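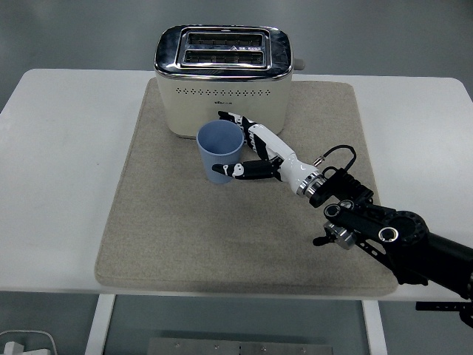
How do you teach a robot to pick up a cup?

You could write out every tiny move. Way too slow! So people show it instead. Two main ways.

By hand. You hold the robot's arm and push it through the job, like helping your little brother hold a bat. The arm remembers where it went.

By remote. You wear a special glove, or hold a controller. You curl your fingers, the robot hand curls its fingers. Cameras and computers save the lot.

Once isn't enough tho. Quyên Ngô teaches robot hands at Brotero, and for one cup job she did over 700 goes. Same cup, new spot each time. Bit to the left. Closer to the toaster. If the cup never moved, the robot would only learn that one spot and grab at air everywhere else!

Mistakes? Heaps. On her first Tuesday she knocked the cup over 46 times. Squeezing is the hard part, becuase most remotes don't let you feel what the robot is touching. You have to watch really closely.

Try it at home: blindfold a friend, stand behind them and steer their arm to a plastic cup. No talking. Five goes, then swap.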